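9/19/18

Spent the morning on the Brotora file. The returning-resident exemption was refused on the second of the two declarations, and I wanted to have the refusal notice beside the tariff notes before calling anyone. The notice is one page. It cites the residence test and nothing else, so the value of the goods is not in dispute and neither is the classification. That narrows the work.

The facts as I have them. Tania Pramanik moved back in with 6 cartons of household goods and one piano. The cartons came first and were cleared free of duty. The piano came on a separate bill of lading and was declared under the same relief, with a reference to the first entry. The officer treated it as a fresh claim. On a fresh claim the applicant has to show that the goods were owned and used abroad before the move, and the only paper attached was a shipping receipt from Burkis, dated after she had already arrived. On that paper alone I would have refused it too.

The rule allows split consignments. It asks that the later shipment be listed on the inventory lodged with the first one. Checked the inventory. The piano is on it, line 14, described as "upright, used." No serial number. The piano on the second entry does have a serial number, and the officer could not match the two. I think this is the real ground for the refusal even if the notice does not say so.

Called Nimal Bhuiyan at Drorden a little before lunch. He prepared both entries. He says the serial number was left off because the form has no column for it, and he is right about the form. I told him the remarks box exists. He will look for the purchase invoice and the tuner's bills, which should carry the number. A tuner's bill from before the move would settle ownership and use together.

Lunch at the desk. Read the amended schedule again while eating. The ceiling for unaccompanied effects goes from 1000 to 2000, and it applies to entries lodged on or after the effective date, by date of lodgment and with no regard to date of arrival. Two clients have goods sitting in bond that arrived under the old ceiling and have not been entered. They should lodge under the new one. Wrote to both. Storage charges will eat part of the benefit, and I put that in the letter with the daily rate left blank for Karthik Gamage to fill in from the warehouse tariff.
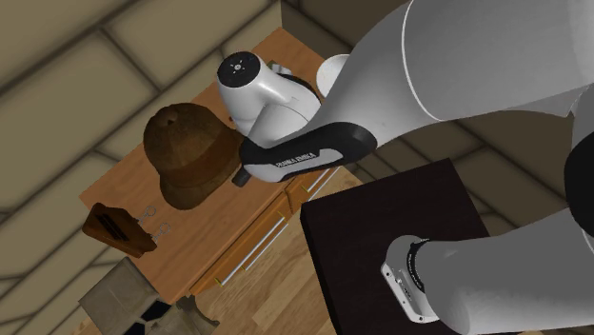
Image credit: Cuiping Xu

Afternoon was the Jayasinghe matter, which is slower. They brought in a car as a personal effect four years ago, duty free, and now want to sell it. The relief carries a condition against disposal for a fixed period. The old decree counts the period from the date of import. The new one counts it from the date of registration, which in their case is later by several months. The question is which decree governs a car imported under the first and sold under the second.

My reading is that the transitional article keeps the old count. It says conditions attached to a relief already granted "continue to have effect as granted." The date from which a condition runs is part of the condition. Tanvir Mondal disagrees. He thinks the phrase saves the relief and leaves the calculation to whatever text is in force on the day of sale. We went over it for most of an hour. He has a point about the drafting, as the article on penalties uses different words where it plainly means to freeze the old law. I have a point about the result, as his reading would lengthen a restriction on people who complied with it.

Agreed to put a written question to the customs office and to tell the client not to sign a sale contract until there is an answer. A deposit should not be taken either. If the answer goes against us, duty on the depreciated value comes to 1374 by my worksheet, before any late charge. They may prefer to pay it and be finished. I will give them the figure and let them decide.

Drafted the question in two versions. The long one sets out both readings. The short one states ours and asks for confirmation. Tanvir prefers the long one. I left both in the folder and will read them again tomorrow before choosing.

Smaller items:
Power of attorney for Brotora expires at the end of September. Renewal form sent for signature.
Corrected the freight allocation on the Burkis invoice. It had been split by weight and the entry requires value.
Asked Karthik to stop filing refusal notices by date received. They need to be filed by entry number.

Nimal rang back at five. He has the invoice, with the serial number, and one tuner's bill. The bill is a photocopy and the year is hard to read. He is asking the tuner for a clean one. The appeal period is still open, so I will wait for it.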